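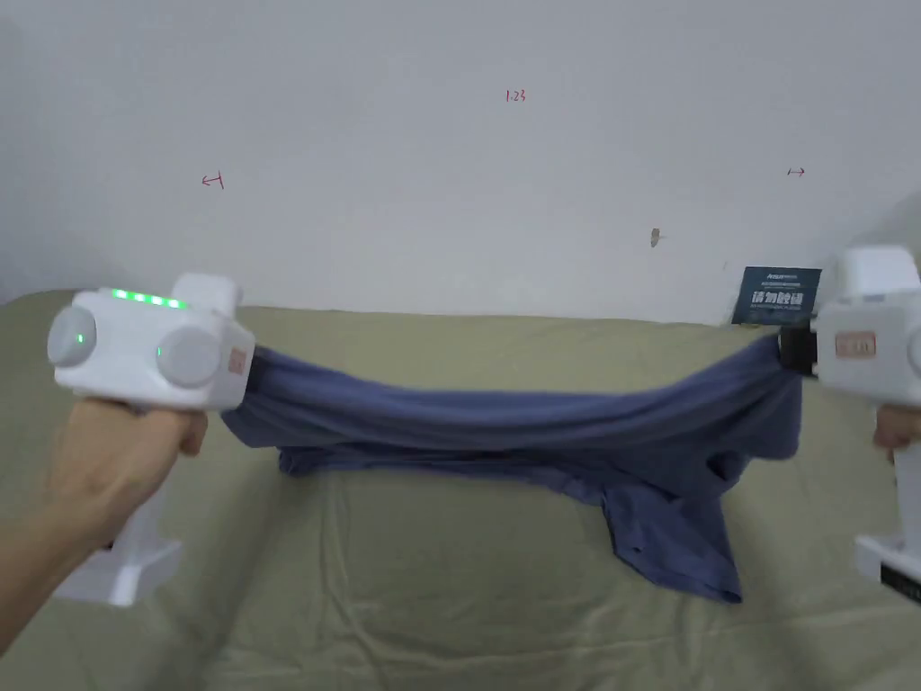
*The blue T-shirt, pulled straight over the green sheet.*

17/05/2022

I slept badly and woke up with the idea that the whole day should be for clothes. My English is better in the morning, so I write now, with the first coffee, and I will finish tonight.

Yesterday I was on the phone with Jaqueline Ledesma, who used to share the apartment in Pardale with me. She asked if I still fold T-shirts the way my aunt taught us, in three parts and then in half. I said yes, but it is only half true. On busy days I fold any way that closes the drawer. She laughed and told me that her drawer does not close since November.

My aunt had a rule about this. First you hold the shirt by two ends and pull it straight, and only then you put it down. If you put it down as a ball, you must chase every sleeve with your fingers. I did not listen when I was a child. Now I think she was right, and also that she was a little bit too strict about it. She ironed dish towels too.
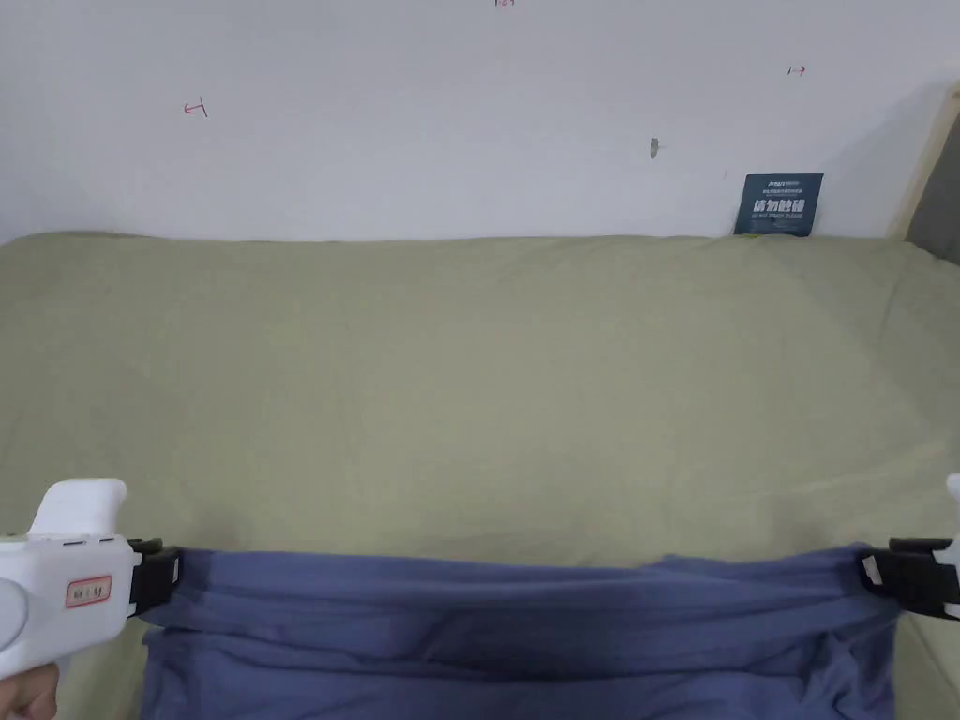

Folding on a bed has its good and bad sides. At my aunt's house we used the kitchen table, which was hard and flat, and the creases came out sharp like paper. A bed is softer and forgives less than you would think. Still, I like the pale green sheet for this work, because a blue cloth is easy to see on it and I notice at once when one side is lower than the other. The sheet has its own small wrinkles, and I have decided not to care. The red marks on the wall are another matter. Every time I lift my head I look at them, and I start to think about paint. Rigoberto Jaramillo says one can of white from Bañuelos would be enough for a wall like that. The price was 28 last time I asked, and I did not buy it.

In the afternoon I wrote a list for the closet: short sleeves on the left, long sleeves on the right, and the sweaters in a box until it gets cold. I also want to give away the shirts I keep only for the memory – there is one from a race, with the number 656 on the back, and I did not even run in it. Fasil Kumsa ran. He gave it to me since it was too small for him. 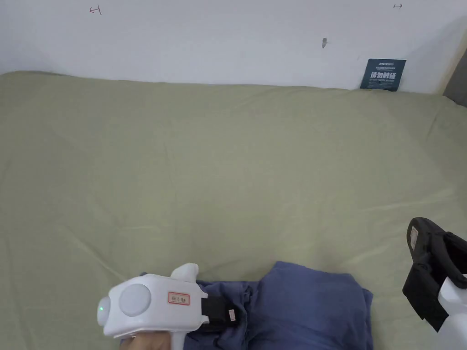
*Dark blue on the green, still a heap.*

Evening now. My back is tired and my hands smell of soap. I wanted to ask Yatziri Rosales how she folds the shirts with a collar, but she did not pick up, so the collars will wait. For dinner I had rice and the last of the beans. Tomorrow I must buy hangers, the thin kind, and call the dentist before ten.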